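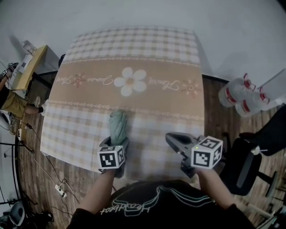
Checks, lace-style edging and one very large flower.

So I finally made it to the Skarkellow open day! I've been whining on this blog for two years that security companies never let regular people in the door, and then they did, and I nearly missed it because the sign-up mail went straight to my spam folder. (Yes, they heard about that from me at the front desk. They were nice about it.)

Quick background if you're new. Skarkellow watches networks for other businesses, mostly small ones around Prirport: dentists, a couple of school offices, the ferry people. If something weird starts happening on one of those computers at 2 a.m., a person at Skarkellow gets an alert and has to decide whether to wake somebody up. Between all their customers they keep an eye on 4000 machines, and the night shift is four people. I wrote that down and underlined it.

We started in the hallway with name stickers and a form to sign. Phones off for the first part. Then they took us into the monitoring room, and I'll admit I expected the wall of giant screens with a spinning globe on it. No globe. It's desks, a lot of coffee cups, and a long list of alerts that scrolls when you aren't looking at it. They had swapped in made-up customer names for the day, so the whole list was places like "Bakery North" and "Bakery North Annex."

Most of what came up while we stood there was boring. Somebody typed a password wrong five times. Somebody's laptop logged in from an airport. An old printer kept trying to talk to a server that had been switched off since spring, and apparently it does that every day and everyone is fond of it. The analyst showing us around closed each one with a short note, and I liked the notes a lot more than I expected to. "Called her, it was her." That was an entire note!

Then came the part I'd signed up for, the ransomware drill. They have a pretend office network set up using Flurine, their in-house backup tool, and they lock up all the files on purpose and make visitors get them back. We had 30 minutes. I was on the team with Aksel Stougaard, and the two of us spent way too long arguing about whether to pull the network cable first or phone the boss first. You pull the cable. I was on the side of phoning the boss, so please don't hire me.

We did get the shared drive back, minus one folder. The backup for that folder had been failing quietly for weeks and the warning was in a mailbox that belonged to an employee who'd left. They set that trap on purpose and every single team walked into it. I went home and checked my own backups that night, and let's just say I have some work to do on the photos from before the move.
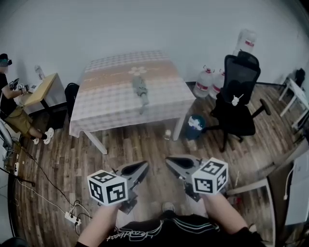
Kadir Sarıgül said the cable argument misses the point, and that a small office should have the phone number of whoever does their restore printed on paper and taped inside a cupboard, because the contact list is always on the server that just got locked.

I've done it now. Mine's next to the fuse box.

After lunch (soup, good bread, not enough of the bread) there was a talk about updates, and the room got surprisingly heated. A man behind me runs a machine shop and has a cutter that only works with an operating system so old it stopped getting fixes ages ago. Replacing it would cost more than his van. The speaker didn't tell him off, which I appreciated. She drew a little picture of how to keep that one computer off the rest of the network, and he took it home with him. 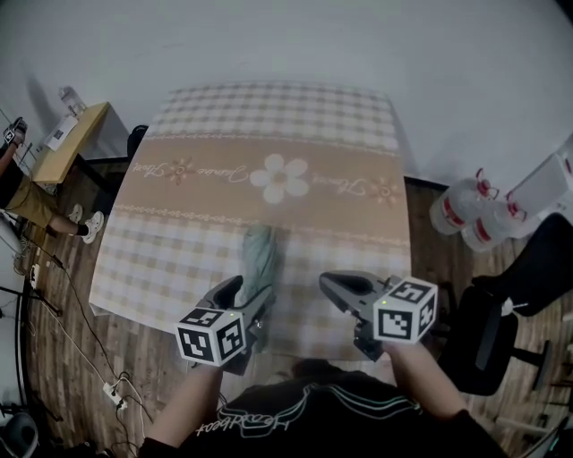
White flower on the tan band, smaller orange-brown ones to either side.

The last session was about passwords and it was run by Ranjbar, a training outfit Skarkellow works with. I've sat through plenty of these and I was ready to doze. But they had us write fake scam emails to each other, and wow, people get mean fast. The winner was a note about a parking fine with the right street name in it. I would have clicked. I'd have clicked twice.

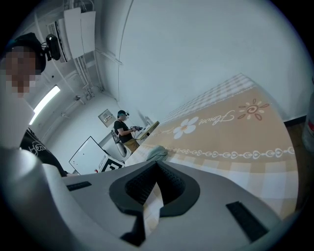

Black cap, with a small black device clipped near the brim.

Things I'd change: the drill needs longer, and there was one microphone for the whole question session so half of it was waiting. Parking is awful, take the bus. They want to do another one in December and places were going quickly when I left. Check your spam folder.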